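The wrist camera works!

I've been putting this off since the spring, mostly because it meant taking the whole hand off again and I'd only just got the tendons to stop slipping. But Thursday evening I had the bench at Witala to myself until closing, a full flask of tea and no excuses left, so off it came. And I'm so pleased I did, because I've learned more about my own gripper in two evenings of looking through that little lens than I did in months of standing beside it.

For anyone new (hello!), the project is called Plevik. It's an arm on a trolley that I've been building partly at home and partly at Witala, the shared workshop over the old tile showroom. The arm was second-hand and came in decent shape. The hand is my own doing and has been rebuilt more often than I'd like to admit. What I want from it is quite modest: pick up a thing, hold it without squashing it, put it down somewhere else without dropping it. I'd like it to manage jars, tubs, rolls of tape, that sort of object. Round things, basically, which are a pain, as anyone who has tried will know.

Up to now I'd been using one camera on a tripod a couple of paces away. It's fine for getting the arm to the right part of the room. The trouble comes in the last few centimetres, where the hand gets between the camera and whatever it's reaching for, and you're left guessing. I had a whole folder of failed grabs and couldn't tell you why a single one of them went wrong.

So, a small camera at the wrist, looking along the fingers. The bracket took me eight goes. The first few were too stiff and passed every buzz from the motors straight into the picture, and then I overdid it the other way and made one that wobbled like a jelly whenever the arm stopped. The one I've settled on is a short, stubby thing with a rubber washer either side of the plate (the washers are from the plumbing drawer, thank you plumbing drawer). Els Stevens lent me her good callipers for the last version and I should have asked for them at the start, as it turned out my holes had been slightly off all along and I'd been bending the bracket to fit.

Cable routing was the other fight. If you take the cable down the outside of the wrist it looks lovely until the joint turns past a certain point, and then it pulls tight and yanks the plug out. I know this because it did it three times. Now there's a loose loop held with a strip of hook-and-loop tape, and it's survived everything I've thrown at it so far. It isn't pretty. I don't mind.
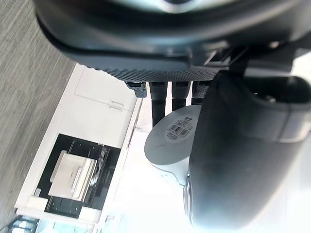 The first thing I noticed was how much of the view is hand. I'd pictured a nice clear look at the target with perhaps a fingertip poking in at the side, and what you get is mostly gripper! I spent a while feeling gloomy about that, then Reinhold Brandes wandered over, had a look at my screen and said he'd leave it exactly as it was. His thinking was that if the camera can see the finger and the object together, you can work out how far apart they are on the screen, and that's the number you want. You don't need to know where either of them is in the room. I went home and thought about it in the bath and he's completely right.

The second thing was light. The workshop has big windows at one end, and when the wrist swings that way the brightest part of the picture just goes to white. My first little program let the camera set its own exposure, so it would be quite happy, then catch the glare, turn everything dark and lose the object altogether. I've now fixed the exposure by hand at a level that suits the fingers and the thing they're reaching for, and whatever's going on in the background can burn out as much as it likes. That one change did more good than a whole weekend of fiddling with the software.

Focus is still a compromise. Anything very close to the lens is a blur, and on a hand like this the nearest finger is always going to be very close. I tried turning the lens to favour the finger and the far stuff went soft, so I turned it back. There's a tiny dab of nail varnish on the thread to stop it creeping (a pale pink one, it was what we had in the house).

I've been saving every frame from each attempt, good or bad, and I'm up to 1,058 of them. Going through them with a mug of something is oddly relaxing. You start to spot habits. The big finger nearly always arrives a touch early, for instance, and gives the object a nudge before the others have got going, and then they close on the place where it used to be. All those failed grabs in my folder, and I'd been blaming the arm! I've put a short delay on that finger and I want to run the same set of grabs again to see whether it helps.

Still on the list: a softer cover for the fingertips, a proper box for the controller so it stops living in a biscuit tin, and some way of telling the hand to give up politely when it hasn't got hold of anything. At the moment it just carries nothing across the room and puts it down very carefully. I'm rather fond of that, but it'll have to go.

If you're at Witala in September, come and have a play. I'm usually on the bench nearest the sink, and I've got spare brackets in versions five to seven if anyone wants one that nearly fits.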